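How to clean a kitchen worktop without buying a cupboard full of sprays

I have tried most of the worktop cleaners on sale and I doubt the difference between them is worth the shelf space. What follows is plain, cheap and a bit dull.

What you need

Washing-up liquid, warm water, two soft cloths and an empty spray bottle that holds at least 700 ml. Fill it with 700 ml of water and add a small squirt of the liquid. If it foams when you shake it, you have put in too much.

What to do

1. Clear the whole worktop. Wiping round the toaster doesn't count.

2. Brush the crumbs into your hand or a dustpan. Wet crumbs smear.

3. Spray one stretch at a time and wipe towards yourself with the first cloth.

4. Rinse that cloth, wring it hard and go over the same stretch again. Most streaks are old soap – people blame the surface and buy a polish.

5. Dry with the second cloth.

For dried-on food, lay a wet cloth over it for a few minutes and then try a plastic scraper. I wouldn't use a scouring pad on anything shiny, whatever the packet says.

What about vinegar?

Every tips page swears by it. It is an acid, and it will dull marble and limestone, sometimes after one go. Lemon juice does the same. My neighbour Geetha Chowdary was told that a weak mix would be fine and now has a pale ring beside her sink.
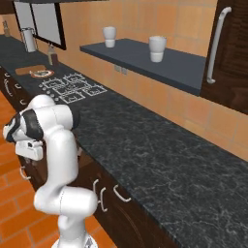 Stone is where the advice gets silly, and where the sellers do best. Sealers are sold as if they made marble stain-proof. They slow a spill down, and I have yet to meet one that stops acid. Dark grey marble with white veins, like this, needs the same soapy water as any other worktop, with the drying done properly. Tiles behind the counter can have the same mix, but go along the light grout lines with an old toothbrush first.

Wash both cloths at the end and hang them up to dry.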